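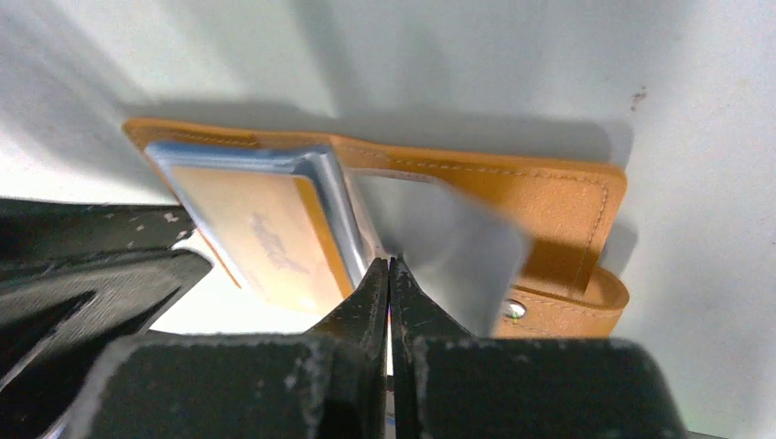

Zahira Mangundap has sewn wallets in Waltville for 12 years, and she still cuts every piece by hand. Her tan one is the model customers ask for most. "People want a snap," she said. "I tried magnets and went back." The pale stitching along the border takes her longest, and she does the small silver snap on the strap last. A card sits in the left half when it's open. She sold 433 wallets last year, most of them at the Brastden market.

Storage came up next. She used to keep finished pieces in a drawer, where they picked up scratches from the buckles. 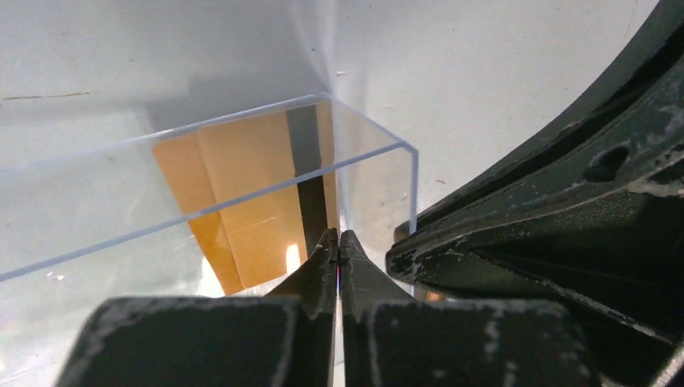 "Now everything goes in clear boxes, one style to a box," she said. "I can find a color without picking up the box — that saves me an hour on market mornings." She has 23 orders to finish before April.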